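The kettle had just clicked off when I asked the question I'd driven over to Orkstead to ask: how does a phone stand become a thing a person has opinions about? The woman across the table from me (she asked me to leave her name out, she gets enough messages as it is) laughed and pushed the cookies my way.

"You start by being annoyed," she said. "I had my phone leaning on the sugar jar for years. Every recipe, every call with my sister, down it would go. Flat on its face!"

She runs Landry, a little repair and resale business that fixes up used phones and sells them with a stand thrown in. The stands were an afterthought until December, when a batch of 63 orders came in and nearly all the notes in the order box were about the stand. Which one would they get? Could they pay extra for the round one? One buyer wanted two stands and no phone at all.

So now she tests them, and she has rules. The screen should tip back far enough to read while you're standing up. The charging port has to be reachable. And the stand has to stay put when you tap the top corner of the screen, a test that has finished off more stands than I would have guessed. She's fond of plain white plastic ones for the kitchen and thinks clip mounts are better for people who watch things sideways in bed. I told her I'm one of those people. "Well, then you want a clip," she said, in the voice of a doctor.
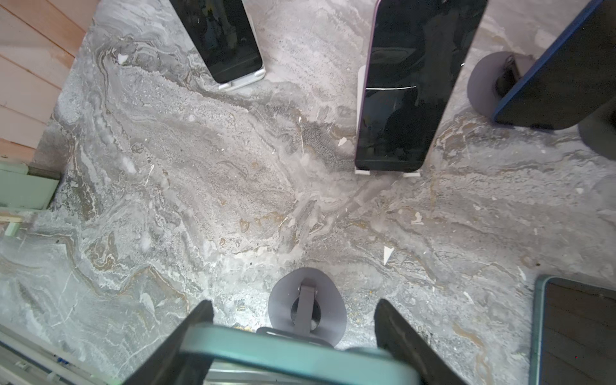 Too fussy was the verdict on clips from a customer who had written in that same morning, and she read me the message off her own phone with great enjoyment. The customer wanted something you could drop a phone into with wet hands, no squeezing or lining up, and had gone back to a Luva stand bought at a yard sale. "That's fair," she said. "I can't argue with wet hands."

I asked whether the color matters to people. More than she'd like, apparently! She would send everyone gray if she could, and she says gray goes with every counter she's ever wiped. White gets picked most, then returned most, usually with a note about coffee.

We got onto weight next, and I'll admit I lost the thread for a bit while she explained bases. The short version is that a heavy phone on a light base will tip if you lean it back too far, and a wide base eats up your nightstand. She has a supplier, Clondisach, that will make a base wider but charges for a whole new mold, and she's been going back and forth with them over 3 versions of the same part. Her spreadsheet of comments from buyers is up to row 1562. She reads them all, mostly in the evening with the TV on. 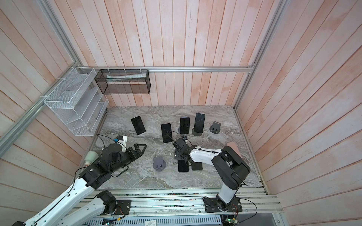

Storage is where she and I really got along, two people with too many cables. Her advice is to give small flat things a place off the table before you buy anything to hold them up. I have a drawer at home I can't fully close, so I wrote this down. Wire mesh is the way to go, she thinks, in any color, and she pointed out that you don't even need screws: the white organizer is held to the planks with cable ties, and the long black basket hangs from the rail. Paper can go in the basket too, as long as you promise to take it out again someday.

"And leave a stand or two with nothing in it," she added. "You'll always have one more phone than you thought."

I asked what she uses on her own nightstand. She got a little shy about it. It's the first round one she ever liked, with a chip out of the edge, and she's had to glue the rubber foot back on more than once. She won't sell that model, the foot is no good. She just likes it.

I left with a clip mount in my coat pocket and a paper bag of cookies. The mount is on my headboard now and I've watched two whole movies on it, lying on my side, phone in place the entire time.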